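Editorial assistant, Lockyer Review

The Lockyer Review is a quarterly of conservative history and political writing, published from Zudville. We need a part-time editorial assistant from February – two days a week, one of them a Friday.

You will check quotations, write short book notices and prepare the letters pages.

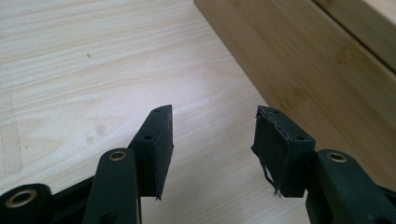 How to apply

Send a CV and a review of up to 2000 words on any book of party history to Tegan Dunstan. Party membership is not required.

Related
Menolis lecture: reading old manifestos
Book notes by Lumturie Leka

11 shares | 2 comments

Contact us | © Lockyer Review | Back to top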